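March 1, 2019
By Nusrat Debnath
5 min read

Session 7 – When the plug won't go in (and the robot thinks it did)

Last time we finished with the happy version of connector insertion. Today is the other version, and I have been looking forward to it all term! Failed insertions are where you learn what your program really believes about the world.

Our case is the harness job from the Flumar cell. Two arms, a board on a stand, a short bundle of wires with a plug on one end. One arm brings the plug to the board, the other is free to steady a part or pull a wire aside. After a normal run of 200 attempts the log said everything was fine. The test bench said 77 of the boards had no signal on that plug. Take a minute with those two numbers before you read on.

What the log was checking

The program called an insertion good when two conditions held: the gripper reached its target height, and the force along the insertion axis went over the threshold at some point on the way down. Both sound sensible. Now think about a plug that has tipped in the fingers. It comes down at an angle, one corner lands on the rim of the socket, the force climbs, and the threshold trips. Then the plug rotates in the grip, the force falls away, and the gripper carries on to its target height with the plug lying next to the socket. Good, says the log. Next board.

Please draw this force curve yourselves before the lab. A real insertion has a slow rise, a short drop when the latch clicks, and then a hard wall as the plug bottoms out. The false one has a sharp spike and a long flat tail. Once you have drawn them side by side you will never mix them up again.

Why the plug tips

Wires are springs. A harness that has been stored coiled wants to go back to being coiled, and all of that bending ends up at the plug, the lightest thing in the system. If the fingers hold the wires a little way back from the plug, the plug is free to point wherever the bundle sends it. Position control of the gripper tells you nothing about this. You know where the fingers are to a fraction of a millimeter and you don't know where the plug is at all.

Kiran Rajput's group changed the grip point first and got a clear improvement, but also a new failure: gripping on the plug body left so little clearance that the fingertips touched tall parts beside the socket. Capacitors are the usual victims. A bent lead may pass the bench test and fail months later, so treat any side contact as a reject, even when the plug is seated.

The safety part

I want to spend real time on this, as it's the bit people skip. When the false insertions came to light, the first fix tried on the cell was to raise the force limit and push harder. On a snagged wire that does three bad things. It can load the board sideways in its holder, it can pull the second arm off its path if both are holding the same bundle, and it brings somebody leaning in to free the wire while the arms are still live.

Rule for our lab: stop both arms, confirm the stop on the panel, then reach in. One arm stopped is the same as no arms stopped. The stop must also leave the grippers as they are – a gripper that springs open on a stop drops its part, and people grab at falling parts without thinking.

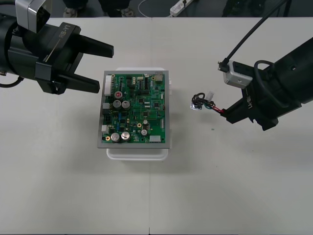
Ieuan Maddocks disagrees with me on the order of the fixes. He would put a camera check of the plug angle before anything to do with force: "If it's pointing the wrong way before you start, why are you starting?" He has a point, and I've moved the pre-check up in the lab sheet. I still want the force curve as well, for the plugs that go in straight and stop halfway.

For the lab

Work in pairs. Each pair gets a set of recorded force curves from the Flumar runs, unlabeled.

1. Sort the curves into seated, missed and unsure. Keep the unsure pile, we'll use it.
2. Write a rule that separates seated from missed using the shape after the spike. No learned models yet, please.
3. Add a gentle pull test of 2 newtons after insertion and say which of your unsure curves it would settle.
4. Describe what both arms should do when the pull test fails, including where they wait and who may approach.

Reading: the Beltavel handout on wire handling, sections on grip point and strain relief. Trinh Triệu has the spare copies. Bring your sketches next time, even the ugly ones!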